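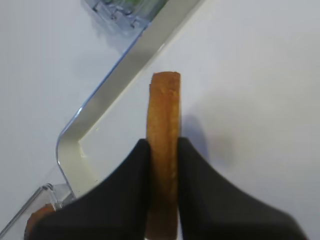

Dalibor Hrnčiar wrote in the margin of our first draft that a failed grasp is still an example, and that throwing one away before anybody has labelled it amounts to deciding what the model is allowed to know. We had been deleting every episode in which the operator had to try twice. After his note we kept them, added a retry field to the log, and re-exported the set. All figures in this report refer to the second export.

The project, called Vodport, collects teleoperated demonstrations of food handling for an imitation learning policy. The policy takes camera images and gripper state as input and gives a short sequence of arm movements as output. This report covers the collection stage only. Training is planned for August and will be written up separately.

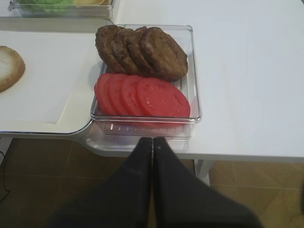
Report prepared by: Princess Lumbao
Role: Student lead, data collection
Submitted: 2025-05-21

1. Task set

The tasks fall into two groups. The first is burger assembly, in which patties, tomato slices and other fillings are taken from clear containers and placed on a bun half. The second is single-item transfer, mostly stick-shaped food moved between a tray and the table. Seven task instructions were written in total. Each is one plain sentence, and the operator reads it before the episode starts.

Sliced and stacked items were chosen because they overlap. Four tomato slices in a fanned row offer one fully exposed slice and three partly hidden ones, and the operator has to decide which edge to approach. We did not tell operators which slice to take. Milagros Manalo argued for a fixed order, which would have made the episodes easier to compare. We decided against it, as a fixed order would also have narrowed the range of starting positions the model sees.

2. Procedure

Each episode begins with the gripper clear of the food and ends when the item has been released and the arm has moved away. The operator marks both points with a foot pedal. Between episodes the items are reset by hand, and the container is shifted or turned slightly. The container is moved to a new part of the table after every block.

Labels are applied after the session by a person who did not operate the arm. The labels are: complete, complete with retry, dropped, and aborted. A drop onto the tray paper counts as dropped even if the item is later recovered.

3. Results

The second export holds 1,628 episodes. Of these, 282 are marked complete with retry, and would have been missing under the old rule. A further 98 are marked aborted, nearly all of them from the first block of sessions, before the pedal timing was corrected. Aborted episodes are stored but left out of the training split.

Retries were more common with tomato than with patties. The usual cause was the fingertips closing on two slices at once. Stick-shaped items gave fewer retries, but the grip point varied a good deal between operators. Crisanto Estrella gripped near the middle and Mark Anthony Abella closer to one end. Both styles were kept.

4. Known problems

Clear plastic is difficult. Container walls show up mainly as bright rims and reflections, and their position is hard to judge from the wrist view alone. Several operators touched the front wall on approach. We tried putting coloured tape on the rims for one block and dropped the idea, because the policy could learn to look for the tape.

The fingers also hide the contact point during the last part of each grasp. A fixed overhead camera would help, but its clock drifted against the wrist camera and we did not trust the pairing. Those recordings are not in the export.

Two labellers disagreed on what counts as a retry when the fingers open slightly and close again without leaving the item. The current rule is that the gripper must move away from the item for a retry to be logged. Episodes labelled before that rule was agreed on have been checked again by Milagros.

5. Next steps

The overhead clock needs to be fixed before any new sessions. We also want a second table height, and a wider spread of lighting.

Shared 7 times | 2 comments

Related reports
Jesau: Pedal Timing and Episode Boundaries
Darkar Gripper Notes, Second Revision
Labelling Rules for Short Manipulation Tasks
Son: Clock Drift Between Two Cameras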